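The Sovville Bus

My aunt left me a house I'd never been inside, in a town I'd been through maybe twice, and she left it to me with one condition. I had to go get it in January.

That was in the will. The lawyer read it out to me over the phone in a voice like he was ordering lunch. "In January, by bus," he said. I told him I had a car. He said he could see that I might, but it said bus.

So I took the bus. It leaves from behind the feed store in Conow at 6:40 in the morning, and there were three of us on it, counting the driver. The other passenger was a lady with a cake on her lap. She held it the entire way with both arms around the box, over every pothole (and there are a lot of potholes between Conow and Plullitz), and she never once looked out the window. I looked out the window enough for both of us. Snow, fence, snow, a horse in a coat.

At Plullitz the driver pulled over and turned off the engine and ate a sandwich. I asked him if this was a stop. He said no, it was a sandwich.

I like people like that, so I moved up front. I told him where I was going, and he chewed for a while and said, "The house on Whiteley?" and I said yes, the house on Whiteley, did he know it? He said he used to carry her up there, my aunt, every January, same seat I was in now. She'd go up with one suitcase and come back with none.

"Every year?" I said.

"Every year I've been driving."

Well, now I wanted to know what was in the suitcases! You would too. I spent the last hour of the ride making up answers. Money, letters, somebody's jewelry. By the time we came down the hill into Sovville I'd settled on about 2,000 silver spoons, and I'd already picked out the drawer I'd keep them in.

The key was under a flowerpot, like the lawyer said. The door stuck. Inside it was so cold that my teeth hurt, and I went from room to room in my coat and hat turning on lamps, and there was hardly anything there. A kitchen with one pot. A bed with no sheets on it. I kept opening closets and finding hangers.

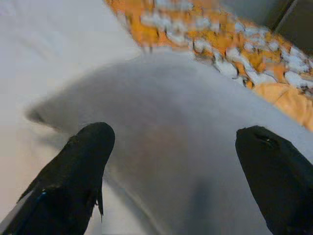
Dark shapes, pale surface.

Then I got to the back room upstairs, and there they were, stacked against the wall up to my shoulder. All her suitcases. Brown ones, green ones, one in a plaid so ugly that I laughed out loud in an empty house, which I don't recommend. It sounds like somebody else laughing.

I sat on the floor and opened the plaid one first.

It was clothes. Just clothes, folded very neatly, with a piece of notepaper on top. The paper said, in her handwriting, "Wore this to the dentist and was brave." Under it was a green cardigan. Under the cardigan was another piece of paper. "Wore this and said something mean to my sister. Have not said sorry yet." That was a blouse with little buttons. Her sister was my mother.

I opened another. "Wore this when the dog died." "Wore this, nothing happened, nice day." "Wore this to the dance in Plullitz and went home early and have wondered about it." That last one was a red dress, and I'd never seen my aunt in red in my life. I held it up to the lamp for a good long while. It had a spot of something on the hem, gravy maybe. I hoped she'd at least stayed for the food.

I'd like to tell you I went through them slowly and with respect, but I tore through those suitcases like a raccoon. It got dark. I ate the crackers from my bag. I had the floor covered in sweaters and skirts and I was wearing one of her scarves over my own scarf ("Wore this, was cold"), and I was looking for me. I might as well admit that. I wanted to be on one of the pieces of paper.

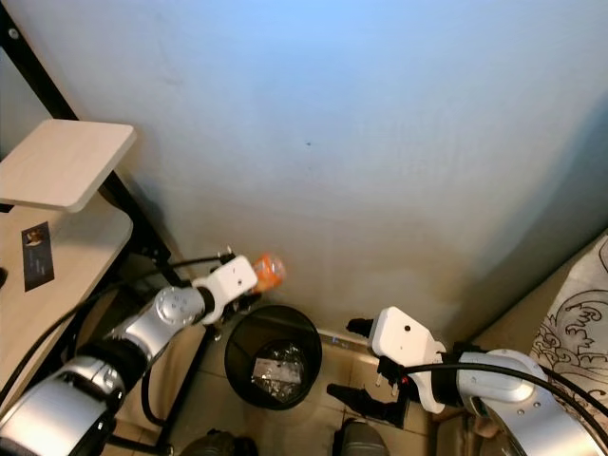 Pale wall, scuffed near the floor.

I found it close to midnight, in the smallest suitcase, the gray one. It was a raincoat. The note said, "Wore this to pick up the child from school. She talked the whole way about a horse in a coat. I have never been so happy to be bored."

I don't remember that. I've tried since, and I get as far as a wet sidewalk and a yellow bus that wasn't mine, and I think I may be making up the sidewalk. But I sat there and I thought about the horse outside Plullitz, standing in the snow in his coat, and I wished I'd poked the lady with the cake and made her look.

I slept on the bare bed under everything she owned. It was very warm. In the morning I put it all back as well as I could. I'm not a neat folder, and I never did work out how she got the sleeves to lie flat, so some of the lids had to be sat on. The notes I matched up as best I could. I'm pretty sure the dentist cardigan is now the one she was mean in. I figured she'd understand that, or else she'd have something to say about it, and either way it would have been nice to hear.

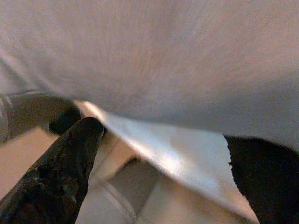

Gray over white, white against black.

The bus back doesn't come until 2, so I had time to kill. I swept the kitchen. I washed the one pot. I found a pencil in a drawer and tore the back off my bus ticket, and I stood in the hall for a long time trying to think what to put.

Then I took off my blue sweater, which I'd had on since Conow, and folded it the bad way I fold things, and wrote, "Wore this to your house. Went through your stuff." I put it in the plaid suitcase, on top, and I wore the raincoat home.

The driver looked at my empty hands and then at the coat. He had his sandwich on the dashboard, still wrapped.

"Next January?" he said.

I said I'd have to see what I had to wear.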